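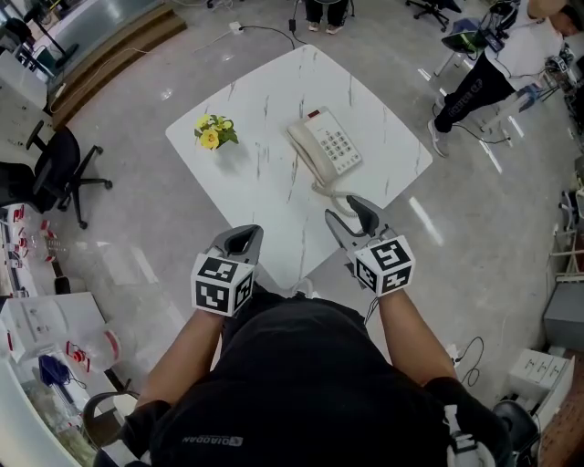
I have been reading the new good practice sheet from Gustard, all 15 rules of it, and I'm not convinced anyone who wrote it has tried to follow it for a full morning.

It covers people recording tasks with hand-held grippers, the sort of thing where you put a handset back on a desk phone again and again so that a robot arm might one day manage the same. I did a stint of this in May, so I read it with some interest and a rising eyebrow.

Rule one says the work area shall be "free of non-task items". Fine, but how far out does the area go? The table is easy. The floor is where the trouble starts. Any room I've worked in has power strips, adapters and black cable running wherever the last person needed it, plus somebody walking through behind you on the way to somewhere else. The sheet gives that one line, under "housekeeping". I'd have put it first, in capitals.

Then there is the rule on cords. Flexible items must be returned to a "neutral start position" before each take. I would like to meet the person who has found the neutral position of a coiled telephone cord. It hangs where it hangs. If you tidy it the same way each time you end up with a very neat set of recordings and an arm that gets flustered by the first real desk it meets. Vratislav Šindelář wrote to me about exactly this after my last post, and he takes the other side - he thinks a fixed start is the only way to compare one operator with another. I can see it for testing. I can't see it for training, and the sheet doesn't separate the two.

The number that annoys me is the minimum of 500 takes per task, or 800 if the task involves a cord or cloth. Where did those come from? There's no reference and no note. Histell used the same figures in their guide and gave no reason either, so I suspect one copied the other.

Some of it is decent. Marker cubes to be checked for scuffs before each session, yes. A break after 2 hours, yes, though my wrists would have voted for sooner. And I like that the operator can throw out a take without filling in a form.

Scanlon are apparently asking suppliers to sign up to the whole thing. I'd ask them which version, as my copy hasn't got a number on it.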